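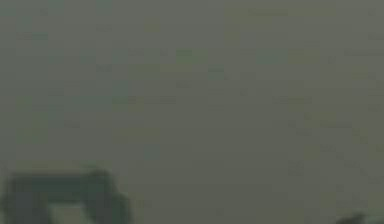
*Simulated view of a gray-green surface, low resolution.*

## Skamness Kitchen Arm Program: Budget and Purchasing FAQ

**Who may request equipment?**
Any site enrolled in the program may apply. Requests go to Lies Van Acker in the planning office by the end of August.

**Must a site buy an arm at once?**
No. Sites begin with a simulation license, billed at $125 per seat per month. Hardware is approved only after a site has completed 8 weeks of simulated work.

**Does the license include camera settings?**
Yes. Image resolution may be changed at no charge. Higher settings need a stronger graphics card, and the site pays for that card.

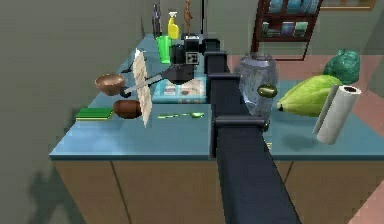

*Simulated kitchen counter with one arm, a spray bottle, a green sponge and a paper towel roll.*

**What should the first-year budget cover?**
Please list the arm, the gripper, mounting, operator training and a service plan. Spare gripper parts are ordered on form 353 – they are not part of the service plan.

**May a site order a second arm?**
Requests for 2 arms are reviewed by Milan Segers and require a floor plan showing both mounting points.

**Are household items supplied?**
No. Sites purchase their own cups, utensils and cleaning supplies from the local operating budget.

**Who answers questions about quotes?**
Fenna Goossens handles all supplier quotes, including those from Schouten. Quotes remain valid for the period printed on them.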